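How to oil a tired timber tabletop

Sooner or later a timber table goes the colour of weak tea, usually in the one spot where everybody parks their mug. Oiling it takes a weekend, most of which is spent telling the family to keep their elbows off.

Clear the table and wipe it down with warm water and a squirt of dish soap. Let it dry overnight. Sand with the grain using 180 grit, then go over it again with 240. Sanding across the grain leaves scratches you'll be admiring every breakfast until you move house.

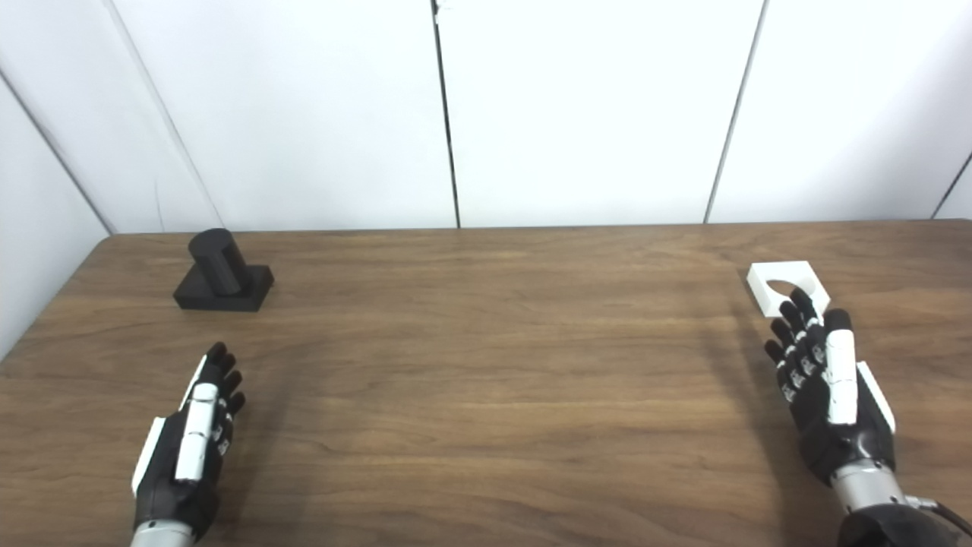 Vacuum up the dust, then go over the top with a barely damp cloth. Pour out less oil than you think you need. I use Lirka hardwax, mostly for the colour of the tin. Rub it in with an old cotton T-shirt, wait 15 minutes and wipe off everything that hasn't soaked in. Leave it 12 hours and do a second coat, thinner than the first.

Lay the oily rags flat outside to dry before they go in the bin. Balled up in the shed, they can catch fire by themselves.

Keep hot pans off it for 2 weeks. Coasters are optional, according to my kids.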